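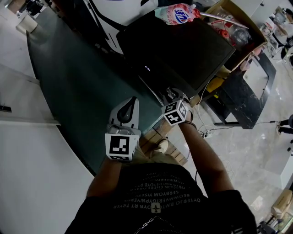 Ticket: Green table wobbles, tops out of level
Product: Garkby work table, with Mogensen side table
Opened by: Steinar Ladefoged
Status: Open, waiting on parts

Hi again Plandale folks,

Steinar here, same guy who wrote in October about the missing bolts (thanks for those, they came fast!). Now I've got a new one, and I've been at it most of Sunday, so bear with me.

The Garkby, the one with the dark green top, rocks toward the back left corner whenever I put any weight on the front. It didn't do that in the old apartment. My floor is gray marbled stuff, pretty slick, and I figured it was the floor at first. So here's what I've tried so far.

First thing was turning all the feet in as far as they go and starting from scratch. Better for maybe an hour, then the rocking came back. One foot seems to creep loose by itself, and I can turn it with two fingers even after I've snugged it down.

Next I swapped the two back feet with each other. The loose one stayed loose in its new spot, so I'm pretty sure it's the foot and the leg is fine. I tried a wrap of plumber's tape on the thread too – helped a little, but it squeaks now.

Then I slid a piece of cardboard under it. Works, looks awful, and I kick it out every time I go for the power strip on the floor. (Yes, I know the cables down there are a mess, my brother already told me.)

I did try it with less stuff on top, like your help page says. The cardboard box with the clear plastic bits went on the couch, same with the cup and the bottle. No change at all. Then I put everything back and it rocked exactly as much as before, so I don't think it's a load thing.

The side table, the black marble-pattern one, is fine by the way. Doesn't move a hair on the same floor. I only mention it since it's on the same order and the form made me list both.

Steinar

Update, same day, 9 in the evening

Found the little bag of spares! There's one foot in there marked Grullano, so I guess it's from my shelf. The thread goes in 2 turns and then stops dead, and I didn't want to force it. Don't tell me to use that one, please.

Could you just send me one foot for the Garkby? The leaflet says part 122, in the 12 mm size. If they only come in a set that's okay too, I'd happily take four and keep the rest in a drawer. And if there's some kind of locking nut that goes with it, throw that in – I'll pay for it.

The cardboard is back under there for now. Same address as last time, and the buzzer still doesn't work, so have the driver call me.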